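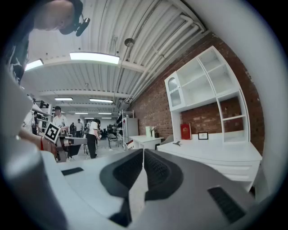 Feltard should stop selling the corner

Every supporter of a small club has learned to hope for a corner. The winger's cross hits a shin, the ball runs out behind the goal line, and people who have been silent for half an hour stand up. I have done it myself for most of my adult life. I now think Feltard would be a better team if the players, the coaches and the crowd all cared about corners a good deal less.

I went back through last season's match reports and added up the league corners. Feltard took 383 of them and scored 11 goals from them. That includes the one against Matar that went in off a defender's back, and the scramble in October that could have been given to any of four players. At the other end, we let in six goals within a minute of our own corners being cleared. Take those away and the whole business was worth five goals over a season.

The usual answer is that we need to practice them more. I doubt it. Britero had two tall center backs and a left foot that could land the ball on a dinner plate, and they scored only three more than we did. Corners are hard because everybody knows where the ball is going, and there are ten or more bodies in the way.

What bothers me is what the corner does to the rest of our play. Our wide players have learned that winning one earns applause, so they aim for it. Watch the right side in the last twenty minutes of any home game. The winger gets to the edge of the box with a man inside him free, and he kicks the ball against the full back's legs. The crowd roars. The free man throws his arms up and walks to the near post.

Then both center backs come forward, and neither is quick. Away at Rovusis in February we had a corner in minute 80, a goal up and in no trouble. The keeper caught it and threw it to halfway, and they scored with our two defenders still jogging past the center circle. We lost that game in stoppage time. It was a 110-mile drive home, and the radio was off for most of it.

I would take the corner short nearly every time. Keep one center back on the halfway line, play it to feet, and make the other side come out. If nothing opens up, go backward and start again. People will groan at first, as they groan at a goal kick rolled to the full back, and they got used to that inside a season.

There are times for the big delivery. If we are behind with a few minutes left, send everybody, keeper included. A strong wind toward the far post is worth using too — our ground gets plenty of it. Those are exceptions, and last season we treated them as the rule.

The new coach has said he wants more control in the second half of games. He could start with the flag. Leave one of the big men at home and let the winger pass to the man inside him.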